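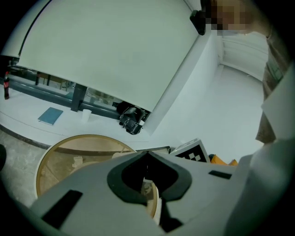
A checkered marker board next to the round table, from the camera on one of the hand-held grippers.

Progress report to the Gallberg fund, April
Project: Pollimwood hand-held gripper comparison
Prepared by Cremilda Rezende

This has been our best stretch of work so far, and I'm very happy to be able to write that. When we sent the last report we had one finger design we trusted and a long list of things we wanted to try. We now have 1,449 recorded demonstrations that passed our checks, and a comparison between 3 sets of fingers that is already telling us things we didn't expect.

A quick reminder of the three, because the names have changed: Marras A is the stiff finger from the first proposal, Marras B is the same shape with a softer lining, and the Gritosby finger is the longer curved one that Kolbrún Stougaard drew up over the winter. All of them fit the same hand-held body, so swapping takes a couple of minutes and the wrist camera stays where it is.

We've also moved most of the recording out of the bench area and into a room with ordinary furniture in it. I was nervous about this (more clutter, more light from the windows, people walking by), but the data is so much richer for it! Two-handed work is where we spent most of our time. The person wears the head camera and carries a gripper in each hand, and the tasks are small household ones such as picking up soft things, moving paper and clearing out a container.
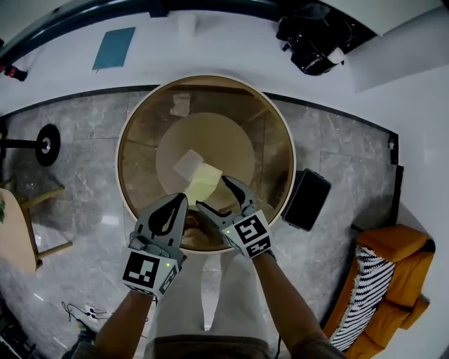

Soft, flat objects are still the hardest for us. Marras A tends to push them along until they hit a wall, and then it gets a good hold. Marras B grabs them earlier but sometimes brings up whatever is lying beside them. Kolbrún's finger does best at reaching down past a rim, and it's the one everybody picks up first when given a choice, which we are taking seriously as a result in its own right.

Of the 13 tasks in the plan, 2 are still waiting. Both involve pouring, and we want a better seal around the wrist electronics before we go near them.

Tracking has improved a lot. We lost the markers too often in the early sessions, mostly when one hand passed in front of the other. Kolbrún rewrote the part that fills the gaps, and we went back through the old recordings and saved a good number we had written off.

Spending is on plan. The one change is that we bought spare finger linings earlier than budgeted, as the soft ones wear quickly at the tips.

Next up: finish the two pouring tasks, run the same comparison with the fingers mounted on the arm, and send you the full results table along with a short set of clips.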